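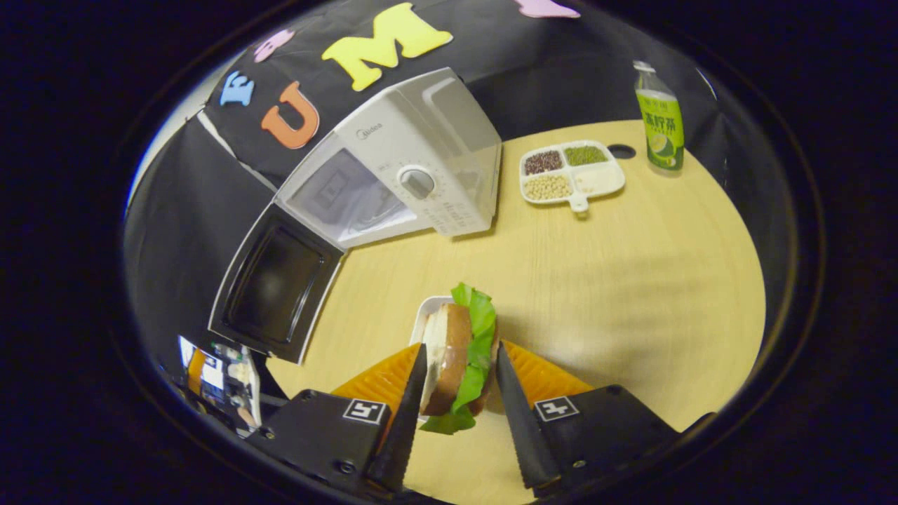 4. Set the jaw gap before you close on bread

Last updated 2026-08-31

Serrated fingers hold a sandwich on edge, but the lettuce is what slips. Close until the crust just flattens, then back off a hair. On the Zaltiven hand-held, 40 on the dial suited brown bread; 41 tore the crust. The Orkovgate pair needed a wider start and marked the bread less. Keep crumbs and mayonnaise off the marker squares or tracking drops out. Wipe the fingers with a damp tea towel after every seven lifts.

7 comments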